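Intuitive eating in Druvevholm

The Druvevholm Eating Programme is a course for adults who want to stop dieting. It was set up by the dietitian Taner Şimşekoğlu at the Mendau health centre and is based on intuitive eating, an approach in which people use hunger and fullness to decide when and how much to eat.

Background

Şimşekoğlu had previously run a weight loss group at the same centre. Many members came back each February having regained what they had lost, and he began to replace calorie targets with discussion of meals, sleep and mood. The scales were later moved out of the meeting room.

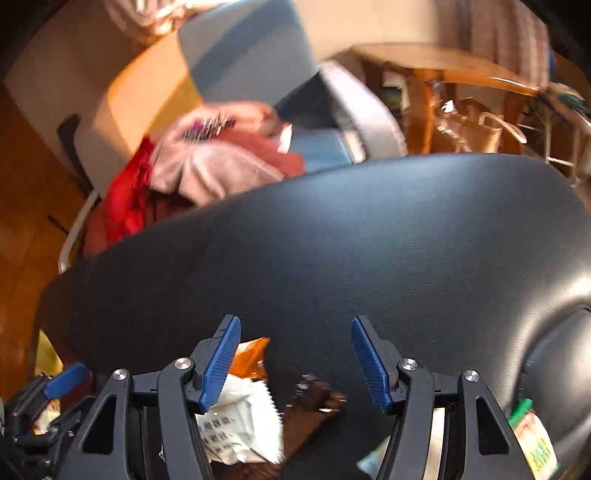
Course

Each session lasts 90 minutes and is led by 2 members of staff. Participants keep a diary of how hungry they feel before and after eating, but do not record portions. Foods they have avoided, such as bread or chocolate, are brought back gradually. People receiving treatment for an eating disorder are referred to the specialist clinic at Urnetti instead.
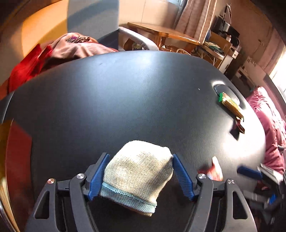
Cream knitted item with a light blue ribbed cuff, against a black leather-like surface.

Reception

Over 1000 people have completed the course. A follow-up survey by the centre drew 115 replies, most of them reporting less worry about food. Weight was not measured, and the survey had no comparison group. A local doctor, Tuncer, has argued that patients with diabetes need firmer advice on meals, and a separate version for them is now offered.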